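About Zukthorpe

Zukthorpe writes control and planning software for robot arms. We started in April with one product, Gratosar, a motion planner for small grippers. It runs on an ordinary desktop computer and works from a stereo camera view.

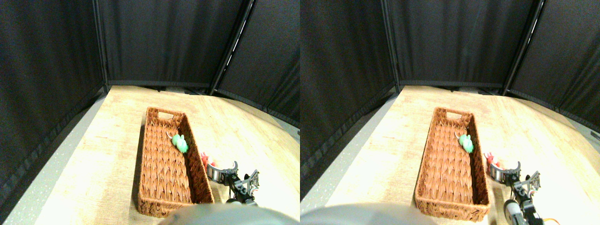
What we make

Gratosar plans the path of the arm. Ghauri finds objects in the two camera views and works out how far away they are. Cavedora stores each run so that an engineer can replay it later. Our test library holds 743 runs, many of them with soft toys and a wicker basket.

A small toy near the wall of a basket leaves little room for the fingers, and the planner has to allow for that.
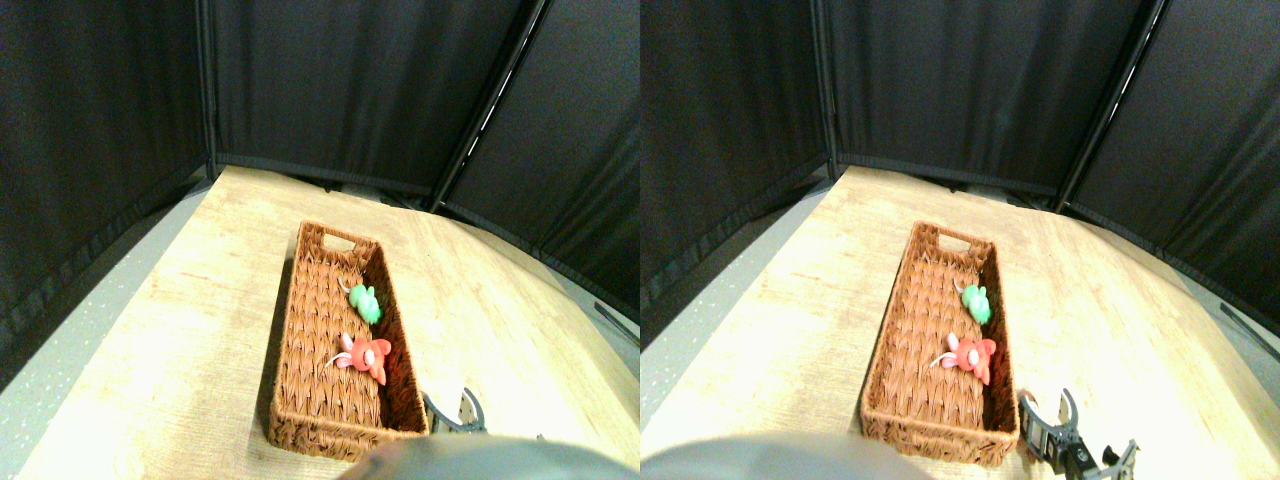
Each release is tested on 100 new runs before it goes out. Customers get 4 releases a year, with notes on every change.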